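Course handout, week 2
Machines and Everyday Work
Instructor: Pranab Jayasinghe

Can a machine do the chores yet?

Read this before Monday. The question sounds simple, and most people answer it from videos they have seen. A video shows one run that went well. A person who cleans kitchens or packs parts for a living has to get it right all day, on things that are never in quite the same spot. Keep that difference in mind through the whole unit.
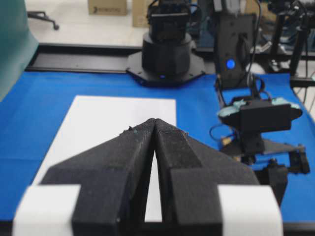 Reading time: 2 minutes

1. What counts as a chore

For this course, a chore is a job with a clear end state that a new worker could learn in one shift. Wiping a counter is a chore. So is laying a sheet of paper square on a table, or putting a tool back in its holder. Fixing a leaking pipe is not, for our purposes, as it takes judgment about what is wrong.

Chores look easy because hands are good. You feel a sheet start to slip before you see it. A two-finger gripper has to get by with much less. Paper on cloth is a hard case: the sheet is thin, it lies flat, and the cloth can wrinkle and move along with it.

2. Reaching and lining up

Picking something up is mostly a matter of getting to the right place at the right angle. Thin upright parts are a good test. The fingers must pass on both sides without knocking the part over, then close evenly. An error that would not matter with a coffee mug can ruin the try.
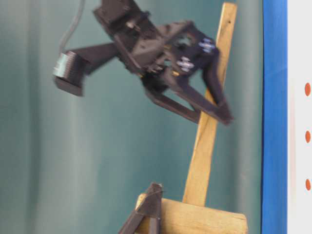 Open fingers on either side of a thin wooden stick set in a block.

Shop-floor machines have done this kind of work for decades, but usually with fixtures that hold each part in a known position. At home there are no fixtures. The Olley reading calls this "paying for order in advance." Ask who does the tidying before the robot starts, and whether that time was counted.

3. Things that are hard to see

Clear objects cause trouble for cameras. The background shows through, and the edges may be little more than a pale line. Marks on or near the object can help, if the system has learned to use them. Glasses and food containers bring the same problem into any kitchen.

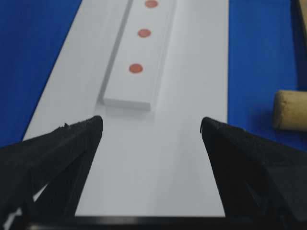
4. For discussion

Suppose the Clekport trial reports 300 tries at one task and the Bekport trial reports 3000. Which would you trust more, and what else would you need to know? Think about who reset the table between tries, and how a dropped part was scored.

Bring one chore from your own home or job, written out as steps. Mark the step where you think a machine would fail first — one sentence on why is enough.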